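Courses > Wirkimwood > Stacking and Balance > Handout 3

Welcome back, builders! Last time we got our towers up to 10 levels, and I can't wait to see what you do with bridges. Bring your Geteo notebook and a pencil.

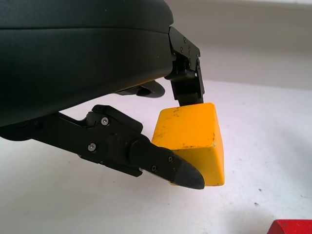

Bridges start with a good look at how each block is held and set down, so spend a few minutes on grip before you build anything tall. Try holding a block from opposite sides, then from two corners, and feel how it wants to turn! A yellow block held at the top and low on the front face is a great one to copy with finger and thumb. Sketch your favorite hold.

For next time: build a span on 2 supports and write down where it sags.

Courses Handouts Calendar Contact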